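# Pritley tabletop kit for a teaching lab – worth it, or build our own?

**Elias Darwish**

We teach an intro manipulation course at a two-year college, 18 students a term, and I have until Thursday to put in a purchase request. The front-runner is the Pritley kitchen kit. For anyone who hasn't seen it, you get a drilled white top, a set of toy food and dishes, the software license, and a year of their remote setup service. The arm is separate. You can buy one through them or use one you already own.

My questions:

- Does the top hold up with students moving things on it all day?
- Is the toy set varied enough to be worth paying for, or would a trip to a discount store do the same job?
- How much of the setup service did you use after the first month?
- Has anyone compared it with the Millis bench? Their quote came in lower, but it has no software at all.

I have read the sales pages and I know what they say. I'd like to hear from people who have run one for at least a term. We have one technician, part time, and whatever we buy has to be reset by students between groups without a lot of supervision.

**Beril Oral**

We've had ours running since July, so I can answer most of this.

The top is good. It wipes clean and the holes are where the drawing says they are. Ours has picked up a few scuffs near the front edge from people dragging the oven around, and that hasn't affected anything. Buy your own bolts. The ones in the bag are soft and we rounded off two of them the first day.

The toy set is a mixed bag. The colander, the plate and the mug are all useful because they are different grasping problems. A plate lying flat is hard for a parallel gripper and students learn a lot from failing at it. The fruit is fine. The strawberries are the ones everyone starts with. Soft toys are where we lost the most time, because the grip force setting that works on a hard fruit squashes them and they slip or come up at an odd angle. I would put those in week three or later.

The toaster oven is not part of the kit, whatever the reseller told you. You supply one. Measure the reach of your arm before you decide where it goes.
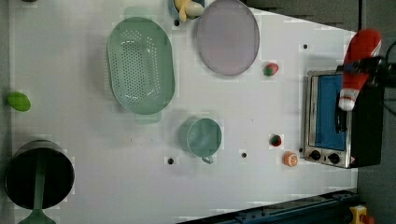

Beril, Gwawr Howells here, could you say more about how you lay things out between runs? Our Pritley came with printed layout cards and our students ignored them after a week. We ended up with every group starting from a different table, and then the results couldn't be compared at all.

**Beril Oral**

We gave up on the cards too. What worked was letting the small items go anywhere and fixing only the big ones. The oven stays put. The colander and the pot go in the same general area each time, and the food is placed by whoever is resetting. If you want results you can compare between groups, save an overhead shot at the start of each run and have the next group match it on screen. The software has an overlay for this under the session menu. It is not in the manual, and support only mentioned it when I complained.

On the setup service: we used it a lot at first and then hardly at all. They were good on the camera calibration. They were slow on anything to do with the gripper, and one ticket sat for 18 days before somebody answered it. If your technician is comfortable with the arm already, ask whether they will sell you the kit without the service. They did that for a colleague of mine and took 300 dollars off.

**Riet Van Beek**

Just build it. A table is a table. We got plastic fruit and some dishes and drilled our own holes and it works fine. Don't know anything about Millis.

**Nabila Wattimena**

I have used both, so here is the comparison you asked for. The Millis bench was at my last job and the Pritley is where I am now.

The Millis is a heavier piece of furniture and it doesn't shake when the arm stops quickly. That is its main advantage. It comes with nothing on it. You will spend the first few weeks of term sourcing objects, working out camera mounts and writing your own logging. If you have a graduate student who wants to do that, it's a reasonable way to go. With a part-time technician I wouldn't.

The Pritley gets you to a first working pick much sooner. The objects are sized for common grippers, which you notice once you try to substitute your own. We bought a cheap play-food set to fill in for lost pieces and half of it was too wide to pick up.

Some things I'd want to know before ordering:

1. Replacement pieces are sold only as a full set. Small fruit goes missing constantly. Keep a labeled tub and have each group sign for it.
2. The software license is per station, and it needs renewing each year. Get the renewal price in writing.
3. Cables are your problem. The kit has no cable management for the arm, and a loose cable can drag lighter items out of place or hide them from an overhead camera. We bought a set of clips from Keskinen and they helped some.
4. The default camera height is too low if you put a tall appliance on the table. Raise it before you calibrate – otherwise you will be doing the calibration twice.

The exercise that has worked best for us is a simple clear-the-table task. Students get a list of pieces and have to decide the order themselves. Most groups go for whatever is nearest the gripper and then find that the arm is blocking the camera's view of the next one. That leads into planning better than any lecture I've given. 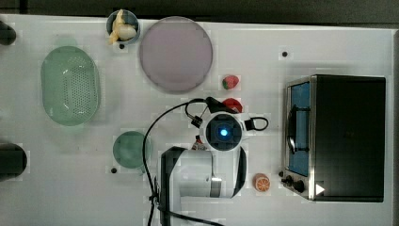
*Clear-the-table exercise, overhead view: strawberries below the plate, orange half to the lower right of the arm.*

As for Riet's point, building your own is fine if someone has the hours. We priced it out and the parts were cheap. The time wasn't, and the logging software was most of it.

If you do go with Pritley, order through Plasham if they cover your area. Same price, but they took back a warped top from us without an argument, and Pritley direct wanted us to pay the freight.

**Elias Darwish**

Thanks, all. I've asked for a quote without the setup service and for the renewal price in writing. Beril, I found the overlay in the demo version, and it does what we need. I'm going to request one station for this year and ask for a second after we see how the first term goes. Riet, we may still end up drilling a spare top ourselves.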